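Jiltier Kids Explainers
Flowers That Never Need a Drink
How fake flowers are made, and how to put them in a vase

Posted 24 Nov 2023

Quick question. What has petals, leaves and a stem but never grew in any dirt? An artificial flower! Fake flowers. Silk flowers. Pretend flowers. Lots of names, same idea.

You've seen them. Dentist's office. Grandma's hallway. The shelf at the library. Maybe you even leaned in for a sniff and got nothing but dust. Happens to everybody.

So what are they, and why do they look so real? Let's go, quick.

What are they made of?

Mostly cloth and plastic. The petals are often polyester, the same sort of stuff in some shirts. People call them silk flowers becuase a long time ago the fancy ones really were made of silk. The name stuck. The silk mostly didn't.

Stems are usually plastic. Lots of them have wire hidden inside so you can bend them. Leaves can be cloth or plastic, depends on the flower.

Some words to know

Petal: the colored part. On a fake flower, usually a cut out piece of cloth.

Bloom: the whole flower head, all the petals together.

Sepal: a little green bit right under the bloom. On a real flower the sepals wrap around the bud and keep it safe.

Serrated: jagged, like a bread knife. Lots of leaves have serrated edges. Rose leaves do. Hydrangea leaves do too.

Vein: the lines in a leaf. In a real leaf they carry water. In a fake one they carry nothing at all, just pressed in to look right.

How do you make a cloth petal?

First the cloth gets stiffened, so it won't flop. Then a cutter stamps out the shapes, lots of layers at one go, like cookies. Then color. Then heat and a mold to make the petal curl. Flat petals look like paper. Curly petals look like a flower.

Last part is putting it all together, and people often do that by hand. Petals go on, leaves slide up the stem. Done. The Clandix flower kit we used for our pages has 102 petals in the box and it took us a whole afternoon, with glue in places glue should not be.

Two flowers, very different

A rose has big petals wrapped around each other. A hydrangea (say it hi-DRAIN-juh) has a whole crowd of small ones, held up by lots of thin little stems that spread out from one spot. Kind of like umbrella spokes.

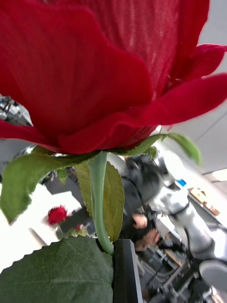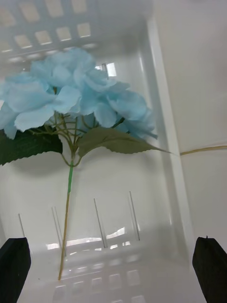
The rose is red and the hydrangea is pale blue. Both have leaves with jagged edges, just like the real plants.

How to put fake flowers in a vase

Easy job. Good one for kids. No water, so no spills!

1. Pick a container. Vase, jar, plastic tub, whatever stands up by itself. Tall flower, heavy container. A big rose in a tiny cup tips right over.

2. Fluff. Fake flowers get squashed in the box. Pull the petals apart gently. Bend the leaves out.

3. Check the length. Hold the stem next to the container. Too long? Bend the bottom up, or ask a grown-up to cut it. Wire is tough and the ends are sharp, so no scissors on your own please.

4. Biggest one first. Put it in, let it lean where it wants. Then smaller ones around it.

5. Turn it around. Look from every side, and from down low too. Flowers on a high shelf get looked at from undernearth.

6. Stop before it's stuffed. Leave some gaps. Real bunches have gaps.

Do they last forever?

Nope. Years, if you're lucky. Sunlight fades the color, so a red one by a window can go pinkish. Dust is the other thing. Use a soft brush or a hair dryer set on cool. Ask before you try water, some dyes run and then you have a pink sink.

Real or fake?

Real ones smell nice and bees can use them. They wilt. Fake ones don't feed any bees but they'll still be there in January when the garden's all sticks. Some people sneeze near real flowers so fake is handy for them.

Try it

Find a fake flower at home. Ask first. Look for the edge of a petal, do you see tiny threads? Look under the bloom. Where do the parts join? Bend the stem a little, is there wire?

Now draw it from underneath. Harder than it sounds.

Next explainer: buttons.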